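Handheld grippers: Master vs Major fingers, anyone compared?

drurk_bench
Mon 6 June
We've been trialing two finger sets at Drurkcombe for our handheld grippers. The Major set is shorter and costs 31 dollars a pair. The Master set is 103. The sales page says Master "handles soft and woven goods with confidence." I'd like to hear from someone who has paid for that confidence. Pics from our basket and trousers setup:

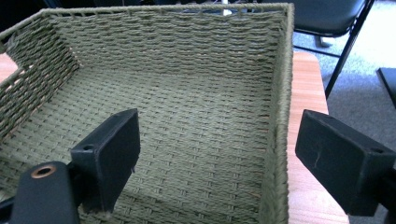
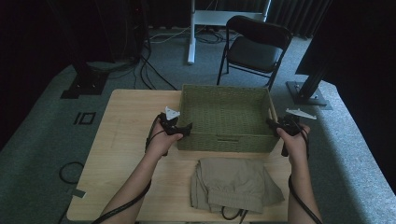
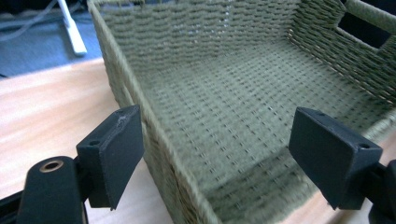

Olive basket, flat black fingers. First and last are the gripper cameras, middle one is the head view.

flidusstead_tom
What are you measuring? If it's "picked up the basket," any finger does that. A rim of wrapped cord is about the easiest thing you could give it.

drurk_bench
Slips per session. Major had 29 last week, Master had nearly the same. That's my problem with the price.

kettlecrane
Same operator for both? If not, the number means nothing.

drurk_bench
Two operators. Fair point.

Mekdes Tesfamariam
I'd go further and say slips are the wrong number. Look at the pads in the third picture – scuffed, with black worn to gray on one edge. I would swap in fresh pads before comparing anything. Also check the view between the fingers. On the wide shots you mostly see weave, and weave looks the same everywhere, so tracking has little to hold on to.

flidusstead_tom
Disagree on the pads. Scuffs on top tell you zero about the gripping face.

Mekdes Tesfamariam
Then take them off and look. Two screws on ours.

kettlecrane
Try the trousers only, 3 sessions each, one operator. I'd bet on no difference.

drurk_bench
OK, doing that with new pads on both. Not ordering more Master sets until then.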